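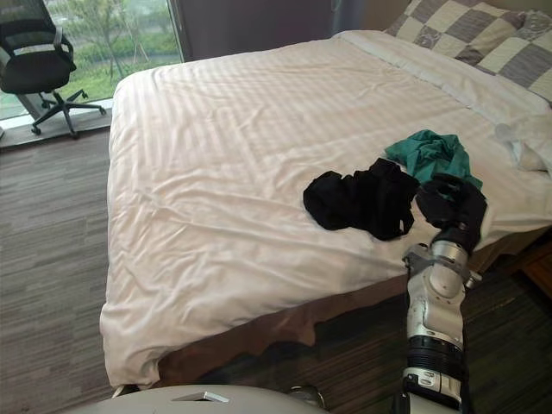 About Wivon

Wivon teaches robots to handle laundry. We pick garments up off beds, we sort them, and on good days we fold them. Boris Trnka started the company in September with two arms and the belief that a shirt is a simple object. He has since revised his view of shirts.

We work in a furnished bedroom, with a carpet and a window onto the trees, because customers own bedrooms. A laboratory bench is flat and doesn't have a duvet on it. Beds are soft, pillows get in the way, and a black top and a green one dropped in the same heap will become very attached to each other.

The business with the bedding

Most company pages have a timeline with a rocket on it. Ours has a fault report, and since new customers always ask about it sooner or later, we may as well put it where they can find it.

During a long run of pick-up trials, the hand closed on a garment and also on a good fold of the duvet underneath. From the hand's point of view this was a success. It had been told to expect cloth and it had cloth. The arm then lifted, as arms do, and went on lifting while the bedding came along. The force limit should have stopped it. The force limit had been raised two days earlier for a test with wet towels, and the person who raised it (Boris) had written himself a note to put it back. The note was in his coat.

The arm carried on until a finger joint let go. The duvet survived. The finger didn't, and a small piece of it spent the night under the bed. One of our engineers was standing outside the marked area at the time, which is the only part of the story we are proud of.

We spent the following 13 working days finding out what had happened, most of them after we already thought we knew. The limit was the obvious culprit and we fixed that first. Then the same grip happened again at the proper limit, and the arm stopped politely with a fistful of duvet and waited for help.

The second problem was harder. Thin white cloth on white bedding gives a camera very little to go on, and up close, with material bunched against a finger, the wrist view is mostly creases. Our software was deciding where the garment ended by what amounted to optimism. In the logs we found 56 grips where it had taken hold of something it hadn't been asked to, and had reported every one of them as fine.

What we changed

Force limits now reset to the default at the start of each session. Raising one takes two people, and neither of them can be Boris on his own with a different login.

Before any full lift there is a short tug. If more cloth moves than the hand expected, it opens and tries again from another side.

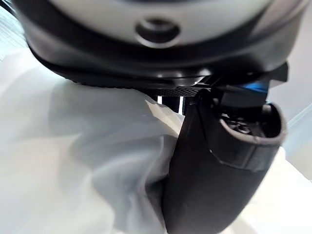 The tug costs us time on every garment, and our demonstrations have become noticeably duller to watch. A visitor from one retailer asked whether the robot was nervous. We said it was being careful, and he wrote something down.

The stop button used to be on the wall behind the door, where it was well protected from anyone wishing to press it. There are now two, both within reach of wherever you're likely to be standing.

Where things stand

As of 1 December 2023 the new routine has been through more than 66 sessions without a broken finger. It has had plenty of failed grips, and we log those too. Sheer fabric is still our weakest subject, followed by anything with a drawstring.

Our folding software is called Pitska. The fault log is called Jetimis, and customers running a trial with us can read all of it, including the entry about the coat. If you'd like to visit, write to the office first and we'll find you a morning. Please don't sit on the bed.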